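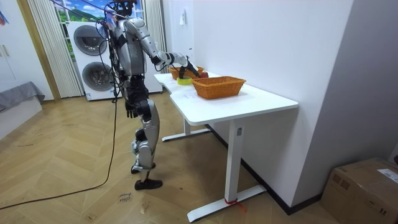

Sorting the Groceries: A Conversation on Household Robots

Noeline Donnelly has been asked the same question at every public meeting she has attended since January: when will a machine be able to put the shopping away? As head of the domestic tasks program at Trerkico, she gives an answer that tends to disappoint the room.

"It can put some of the shopping away now," she said. "It cannot yet do it in your kitchen, at your pace, with whatever you happened to buy."

The program concentrates on a small set of chores that most people would hardly call chores. Fruit goes into one basket and other goods into another. Laundry, dishes and bed making are on the list for later stages. Ms. Donnelly is firm that the order matters, and that a household which cannot trust a machine with an apple will not trust it with a glass.

Over the past program period her team recorded 3,604 attempts at picking up a single item and placing it in a basket. Of the last 200, five ended with the item on the floor. She regards that figure as encouraging but declined to call it a success rate for home use.

"Those were items we know, on a table we know," she said. "A family would count five pieces of fruit on the floor differently from the way an engineer does."

Lahcen Shawky, who oversees trials at the Endstead site, spent 11 years in grocery distribution before joining the program. He was asked whether shop floors might see useful machines sooner than homes will.

"In part they already do, provided the goods come in boxes," Mr. Shawky said. "Loose produce is another matter. A banana is curved, it bruises, and no two lie the same way. A new employee learns how hard to hold one in a minute and never thinks about it again."
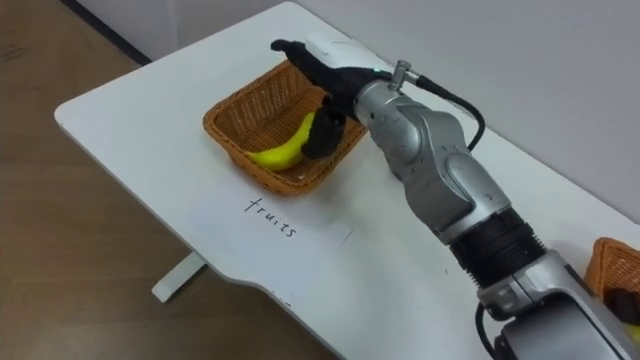
He added that letting go of an item has taken his staff as much effort as picking it up. Fingers that open too early drop the fruit, and fingers that open too late can drag it back over the rim. Much of the work at Endstead this season has gone into those last few inches.

Speed remains the plainest gap. Mr. Shawky keeps a log in which a person and a machine are given the same mixed bag of groceries. On a recent Tuesday the machine needed 254 seconds. The person, he noted, was finished before the machine had placed its second item.

Ms. Donnelly does not consider speed the main obstacle for private homes. Many of the people who write to her live alone or have limited use of their hands, and they tell her they would gladly wait. Their concerns are with safety, with price, and with who will come when the machine stops.

"I have no good answer on price," she said. "On safety, we do not place these machines with families, and we will not until we can show how they behave when something goes wrong — a dropped item, a child's toy underfoot, a pet."

The next stage will move part of the work to Plallholm, where the items will be changed without notice to the team. A retail trial with Catacutan, limited to restocking produce after closing time, is under discussion. Neither party has set a starting date.

Asked what she would have a machine do in her own home, Ms. Donnelly chose unloading the dishwasher. Mr. Shawky said he would be content to have the onions put away.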